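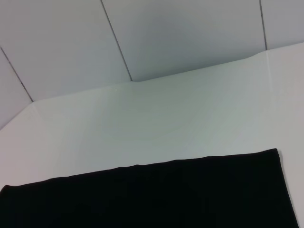 ## 4. Folding the dark items

I'll admit I put off writing this section, mostly on account of the black towels. Light fabrics are easy to talk about. You can see the hem, you can see where a fold went wrong, and you can usually tell front from back. Black cloth hides nearly all of that, and I spent a good part of June squinting at it.

We gave each household in the Pestgate group the same set of laundry to fold at home, 25 pieces in all, and asked people to work on whatever flat surface they normally use. Some used a bed. Some used a kitchen counter (one had to move a toaster first, and wrote us a whole paragraph on it). The Berchtold group got the same set but worked at a plain table in our room. I wanted to know how people find the corners of a thing before they fold it, and whether they do it by looking or by feel.

**Figure 4.** Black cloth lying flat on a white surface, with a gently wavy upper edge.

Look at the top edge in Figure 4. The fabric itself shows very little texture, so the outline is doing most of the work, along with the small ripples that break the line. I kept coming back to those ripples when I was coding the sessions. In our scheme a piece counts as "flat" if no part of it is folded over another part, and a slightly wavy edge is fine. My first version of the rule was stricter — the edge had to be straight — and it was hopeless. Almost no real towel passed it, and the two of us doing the coding argued every time.

With the looser rule we agreed on 69 of the first 100 dark pieces, which I still find a bit low. Most of the trouble came from pieces folded exactly in half, where a neat double layer of black looks an awful lot like a single one. For those we went back to the folder's own notes, if there were any, and otherwise marked the piece "unclear" and left it out of the timing results.

What people told us lines up with this pretty well. Folders at the plain table said they ran a thumb along the side of dark towels to find the hem, and several did the same with dark pillowcases. They hardly ever mentioned doing it with white ones. I do it too, now that I've noticed! The home folders said less about hems and more about light, and a few carried the dark pile over to a window before starting.

We used the Vutus checklist for the finished stacks without changes, except that "edges lined up" was scored from the side for anything black. Scores for the stacks are in the next section, together with the socks, which need their own rules.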